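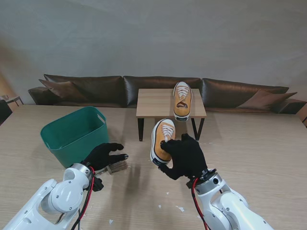 Why would anybody brush a shoe that's headed for the sink anyway, a student wanted to know on the first night of class, and I've opened this chapter with that question ever since I started writing it down. I love it. It's the question I would have asked at that age, usually while holding a muddy sneaker under the tap and wondering where all the brown water came from.

Chapter Four
Canvas Shoes

Brush first. Dry dirt sits on top of the cloth, and a few short strokes will lift a lot of it off. Wet dirt is mud, and mud goes straight down into the weave and makes itself at home. I ruined a perfectly good pair of cream slip-ons one March finding this out (they were my sister's, which made it worse), and I've been a brush-first person from then on.

In Chapter Three we dealt with wool and other things that sulk when you wash them. Canvas is so much friendlier! It's a plain, tight weave, it can take some scrubbing, and it forgives most beginners. The trouble is that a canvas shoe is never only canvas. Take the mustard-yellow sneakers we're working with here: there's the yellow cloth, and then there are white laces, a white rubber toe, a black stripe along the edge of the sole and little metal eyelets. Every one of those wants to be treated a bit differently, and a big part of this chapter is learning to see a shoe as a bunch of small jobs that happen to be stuck together.

Where to work

I do mine in the living room. I know, I know. But there's a table at a good height, the sofa is right there, and I'm much more likely to do a boring job if I can do it near a sofa. A small brush with tan bristles and a basket are all I want within reach for the first part. The green basket starts out empty and ends up with the laces, the insoles and whatever else came out of the shoes. A handle slot helps when you carry the lot to the sink.

If you're fussy about your table, put down newspaper. The night class at Murthy Hall uses old copies of the Markora bus timetable, which are big and soft and free, and I've never found anything better for knocking grit onto.

Work on one shoe and park the other one out of the way. I used to line them both up in front of me and go back and forth, and I'd always end up with one beautifully brushed heel and one I had forgotten about. Put the second shoe somewhere you'd have to reach for it. When you pick it up, start from the same spot you started on the first. I go toe, sides, heel, tongue, and then I turn the thing over and do the sole, which should really come first if you've been walking in mud. Let mud dry overnight before you touch it.

Take everything out

Open the shoe up before any water comes near it. Laces out, insoles out if they lift, and then put your whole hand in and feel around the toe. Pebbles live in there. So do receipts, folded up small, and in my house the occasional hair tie.
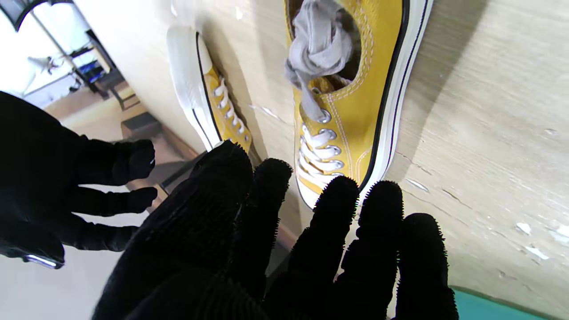
Socks go in shoes so you don't lose them, one of my readers wrote after the last edition, and please stop telling people it's a bad habit! Fair enough. I got a whole page of that, and by the end I had been talked halfway around. A sock tucked in the opening of a sneaker is easy to find in the morning, and if you're carrying shoes to the gym in a bag it saves space. So I'll put it more gently this time. Tuck your socks in if you like, and take them out again that evening. A gray sock bunched up in the collar keeps the air from getting down inside, and a shoe that can't air out will start to smell no matter how nicely you've washed the outside of it.

While you've got the laces in your hands, look at them. Flat white laces pick up dirt in stripes, darkest where they cross over and rub against the eyelets. Don't try to clean them in place. You'll scrub the tongue by accident and leave the underside of every crossing exactly as it was. They come out, they go in a bowl with warm water and a little dish soap, and you forget about them until we get to Section 4.3.

Before you read on

Find a pair of canvas shoes, yours or somebody's who trusts you. Pull the laces out of one shoe only and brush that shoe dry, over a sheet of paper, until nothing more falls off. Then set it beside its partner near a window and write down what changed and what didn't. Whatever is left is a stain, and it needs water, soap or something stronger. Keep the notes. You'll want them in Section 4.2, where we sort stains into the ones that came from the ground, the ones that came from the kitchen, and the ones I still can't shift.

Leave the other shoe alone for now, laces and all.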